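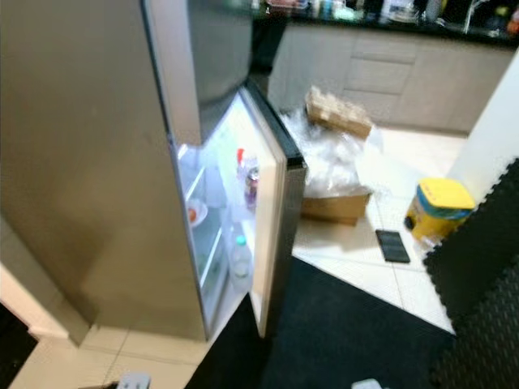 4 min read

The second charter of Walesik Priory is usually dated by its witness list, and the list has a problem. The abbot of Dogbe witnesses in third place, yet the house's own annals have the abbacy vacant for most of that reign. Either the annals are wrong, the charter was drawn up later and backdated, or the copyist expanded an initial he couldn't read.

I favour the copyist. The original is lost and the text survives only in a cartulary compiled 300 years afterwards, where the scribe expands abbreviations freely — 108 of them in the first quire alone, by my tally. At least four are demonstrably wrong when checked against the surviving originals. His "A." becomes Adam, Alan or Aubrey with no visible method.

The printed edition from Fillness silently accepts the expanded names. The older Zirkix transcript keeps the initials but drops the seal notes, so neither can be used on its own. I have been collating them line by line, with the Zirkix text as the base.

The grant itself is ordinary: a mill, its pond and three acres of meadow, held in free alms by the widow's gift. Her right to make it depends on whether the meadow was dower or her own inheritance, and the wording at that point is damaged. I'll post the collation of folios 3 and 4 in January.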